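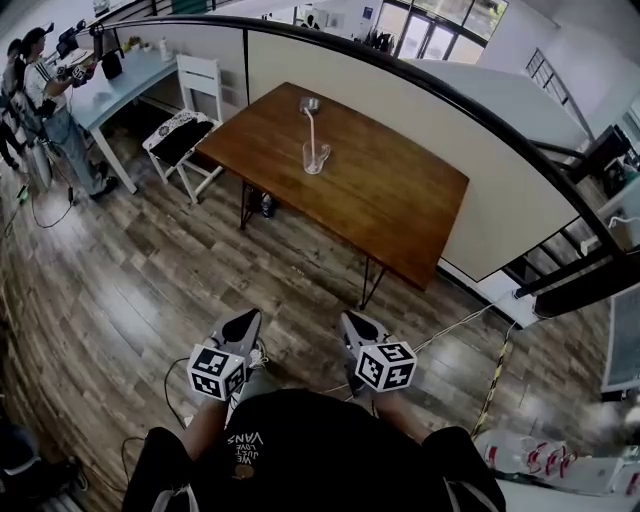

The Stevens table in its usual reddish-brown, with glass mug, pink straw and metal cup. White slatted chair to the left, blue desk behind it.

Furniture hire > Tables and chairs > Frequently asked questions

Gomus hires out tables, chairs and desks by the week in Skovport and nearby. These are the questions we get most. A few we only got once, but they were memorable.

THE STEVENS TABLE

How big is it?

Big enough for two people to eat dinner, or for one person to do a jigsaw and resent being asked to move it. Measurements are on the quote, because we have a few versions and they are not all the same length. Please measure your room before you measure your optimism.

Are those legs strong enough?

They're hairpin legs, metal, painted black, and they look as though someone drew them in biro. They hold up fine under meals, laptops, sewing machines and the elbows of people having a long talk. What they don't like is being dragged. Lift the table at both ends with a second person. If you live alone, a neighbour will do, and you'll finally find out their name.

Can I sit on it?

No.

Can I stand on it to change a light globe?

Also no. We hire stepladders for $3 a day, and in all our years no one has taken us up on it. They've stood on the tables instead. We can tell.

Is the colour the same as on the website?

The top is a warm reddish-brown. On some screens it looks more like tea and on others more like a fox. The table that turns up at your door will be the colour of the table. If you're matching it to a particular sideboard, come by the shop with a drawer.

Does it wobble?

The table doesn't. Your floor might. Most floors in Skovport slope towards the harbour, and so do most of our customers' marbles. There's a packet of felt pads taped to the underside of every Stevens. Put one under whichever foot is floating, then leave it alone. People who start adding pads to the other three legs are usually still at it by bedtime.

Do I need coasters?

Yes. A glass mug of tea leaves a ring, and so does a metal cup of something iced on a warm day. We know coasters are what your nan had. Your nan's table is still good.

I didn't use coasters.

Wipe the top with a damp cloth, dry it straight away and have a look in the morning. Faint white rings often fade on their own. If it's still there, rub in a little Prorkura table oil with an old T-shirt, going along the grain, and wipe off what hasn't soaked in after 16 minutes. The tin says fifteen to twenty. We've settled on 16 after a disagreement at the workshop that went on for most of a winter.

Please don't use mayonnaise. We've read the same article you have. The table came back smelling like a sandwich.

Are mugs, cups and straws included?

No, you get furniture. The kitchenware you see in our pictures stays with us. We mention it because a customer once rang on a Tuesday to report that her straw was missing.

THE WHITE CHAIR

Is it comfortable?

For dinner, yes. For a whole working day it has views. It's a wooden chair with a slatted back, so you sit up properly in it whether you meant to or not. The cushion helps a good deal.

Is the cushion attached?

On hired chairs the cushion is loose and goes on the inventory as its own item. We send out the black one with the white pattern unless you ask for plain. Black is a kind colour for a seat cushion in a household with toast. It's less kind in a household with a white cat, and if you've got one of those you'd better ask for the grey.

Can I wash the cushion?

The cover, cold, on gentle, and hang it in the shade. Don't put the insert in the machine. It'll go in as a cushion and come out as a pillow for a very small, very unhappy person.

How do I get crumbs out from between the slats?

Crumbs shouldn't be in the back of a chair at all, but we've met children. A dry paintbrush is the thing. An old toothbrush also works, provided everyone in the house has been told about its new career.

Scuff marks on white legs?

Bicarb on a damp cloth, light pressure. If it's a shoe mark it'll lift. If it's a vacuum cleaner mark it probably won't, and we'll touch it up when the chair comes home. We don't charge for ordinary scuffs. We do charge for chairs that have been painted another colour as a surprise for us.

THE BLUE DESK

Why light blue?

We bought the paint for a job that fell through. It has since become our most requested desk, so we now describe it as a considered choice.

Will it fit along my wall?

It's a long desk, and it wants a long wall. Check for power points, skirting heaters and doors that open inwards. A customer in a terrace house got hers into the front room beautifully and then couldn't shut the front room. We swapped it for a shorter one the next day, free, as we would for you, once.

What can I keep on it?

Most things. A bag, a bottle, a lamp, a small pot plant. Put a saucer under the plant. We've replaced three desktops over the years for water damage, and on each occasion the plant was doing very well.

What do I do with all the cables?

We can supply clip-on trays that sit underneath the desk at the back. They're $3 each to buy and you keep them. Otherwise run your cables along the wall, well clear of the chair. A chair leg parked on a cable will sooner or later find the day you haven't saved your work.

FLOORS

Will the furniture mark my floor?

Hairpin legs have small feet, so the weight ends up in small spots. On hard timber or wood-look planks, keep the felt pads on and you'll be right. On soft pine boards, ask us for the wider rubber caps. On thick carpet, use whatever you like, and accept that you'll have four dents there until you move out.

My floor is shiny and the chair slides.

Shiny floors do that. The rubber caps help here too. So does not pushing off from the table with both hands at the end of a meal, though we realise some families regard this as a tradition.

Should I put a rug under the table?

If you like rugs. Make it big enough that the chair is still on it when it's pulled out. A chair with two legs on a rug and two off has a faint nautical feeling that gets old by dessert.

Can I keep things under the table?

It's your floor. Hairpin legs hide nothing, mind you. A sideboard will keep your secrets, but a water bottle under a Stevens table is on display to everybody who walks in. Customers switching over from a table with a long cloth have found this an adjustment.

HIRE, DELIVERY AND MONEY

What does it cost?

A table and one chair is $30 a week. Extra chairs and the desk are priced on the quote, and it gets cheaper per week the longer you keep them. Once you've paid $600 on one booking you can buy the lot for a sum we'll tell you over the phone in an encouraging voice.

Is there a bond?

Yes, and you get it back. It comes off the card when we confirm and goes back on after we've had the furniture on the workshop floor and looked at it from underneath. Yes, underneath. That's where people put the chewing gum.

Do you deliver?

Within 30 kilometres of the shop, included in the price. Past that we'll quote you. We carry things to the room you want and put them where you point. We'll move them a second time cheerfully. By the third go we'll be giving you our own opinion on where the table should be.

I'm up several flights of stairs.

Tell us when you book. We don't mind stairs, we mind discovering them. The Stevens travels with its legs off and will go around most landings. The blue desk doesn't come apart, and it has opinions about corners.

Can I put the legs back on myself if I move house?

You can. There's a hex key in the envelope under the top. Lay a blanket down, put the top on it face down, do all the screws up loosely first and tighten at the end. If you have screws left over, that isn't a bonus.

Can I hire just for a weekend?

The minimum is one week. We've tried weekends. Everything came back late on the Monday with candle wax on it.

Do I have to clean before you pick up?

Wipe the top, shake the cushion, take your things off the desk. We've driven home with other people's reading glasses, half a birthday cake and one rather good pot plant, whose owner is welcome to collect it.

Something's broken. How much trouble am I in?

Less than you think. Ring us before you reach for the superglue. A cracked slat is an easy repair for us and a fairly hard one after you've had a go. Accidental damage is covered up to the amount of your bond. Standing on it to change a light globe isn't an accident, see earlier.

Do you buy old furniture?

Now and then, in September mostly, when we're restocking after winter. Email a picture taken in daylight, with a note saying what's wrong with it. Something is wrong with it, so please don't write "nothing".

Can I visit and sit on things?

Please do. Chairs only. We're open from 9 a.m. on weekdays, and the kettle is out the back. Bring your measurements. Coasters are provided, and we'll be watching.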